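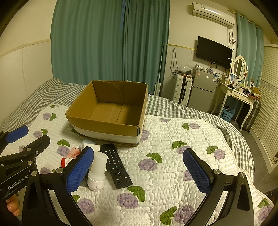 The Jilldale swap shelf is three years old this December, and it has reached the age at which people stop being grateful for it and start having opinions. Most of the opinions are about boxes. You will know the routine by now: you put things you don't want into a box, you carry the box to the hall, and you come home with a different box of things somebody else didn't want. Getting started is the hard part. An open cardboard box on a bed, quite empty, with purple roses all over the quilted pad underneath it, is as far as many households get before someone puts the kettle on. I have had a box at that stage since the clocks went back.

I took over the shelf from Libor Kubíček in the spring. He handed me a key, a roll of parcel tape and a school exercise book with 209 entries in it, all in pencil, under the heading WHAT CAME. There is no matching book called WHAT WENT. I asked him about this and he said it would have been depressing.

The book makes good reading. The first entry is "lamp (works)". The second is "lamp". By the second page we have had our first fondue set, and I can report that the fondue set has appeared in the book four times since, always in a different handwriting, and I believe it to be the same one. It has orange handles and a fork missing. At some point it must have been inside a good proportion of the homes between the chapel and the bypass, and as far as I can tell it has yet to meet any cheese.

Jigsaws are our bread and butter. We have a rule that the lid must say whether the puzzle is complete, and Jilldale people are scrupulous about this up to a point. "Complete" means complete. "Complete I think" means two pieces short. "Complete when last done" should be left where it is. We had a 500-piece harbour view over the summer marked "nearly", and the family who took it brought it back with a note giving the missing pieces by location, which were the whole of the lighthouse and part of a gull.

Books are another matter. We take paperbacks, hardbacks in decent order, and children's books that haven't been eaten. We don't take encyclopaedias. I know they were expensive. I know your father paid for them by the month. Mine did too and they are holding up one end of my workbench. The same goes for computer manuals, road atlases from before the bypass, and anything with "Part One" on the spine if you haven't got Part Two.

Now to the business of packing, which is what I was asked to write about before I got on to the fondue set. The shelf is 15 feet long and it was built by Kopecký the joiner, who gave us a very fair price and has regretted it aloud ever since. It is a strong shelf. It isn't a deep one. A box that is bigger than a washing basket will stick out over the edge, and sooner or later a toddler from the Candari music group will walk underneath it and stand up. Please use smaller boxes, or bring the big one and unpack it yourself when you get there. Leaving it on the floor with "VARIOUS" written on the side is cheating.

Heavy things at the bottom. I'm sorry to have to put that in print. In October we were given a very nice set of glass dessert dishes with a cast iron doorstop on top of them, and we are now able to offer a cast iron doorstop.

Tape the bottom of the box. The folding trick, where you tuck each flap under the next and feel clever, is fine for jumpers. It won't hold a slow cooker, and the hall steps are the place where it stops holding one.

If you're stuck on what to put in, Libor's method was to fill the box without looking at anything for longer than it takes to pick it up. He cleared a spare room this way in an afternoon and says he has missed only one thing, a tax return. My own method is to put everything in, carry the box as far as the front door, and then take half of it out again because it might come in. I don't recommend this. I mention it so that you know who you're dealing with.

A few things we have been asked for and would be glad to see: a working toaster, knitting needles in the larger sizes, plant pots that aren't cracked, and a child's bike with both stabilisers. There is also a gentleman in Porkum who is looking for a left-hand curtain hook of a type I won't attempt to describe. He has drawn it for us. The drawing is pinned up by the tea urn if you think you can help him.

Things we have enough of: mugs with jokes on, single candlesticks, yoghurt makers, picture frames with somebody's cousins still in them, and vases. We have over 2 shelves' worth of vases and only one shelf, as Kopecký has pointed out.

Swap mornings go on as usual through the winter, from ten until the biscuits are finished. Drop-offs are welcome from half past nine, and not from the evening before. Bags left in the porch overnight get damp, and then we have to spread the contents over the radiators, and then the badminton people complain that the hall smells of other people's cardigans. They have a point.

You don't have to bring anything to take something. This was Libor's first rule and I've kept it. The other way about is fine as well, and if you turn up with a full box and go home with nothing at all I will shake your hand, having never yet managed it myself. Last time I took in a bag of old plugs and came back with a waffle iron.

If you took the fondue set in November, please don't bring it back before Easter.

Posted in December by the swap shelf desk
Reading time: 5 minutes

Contact the newsletter | © Jilldale Village Newsletter | Back to top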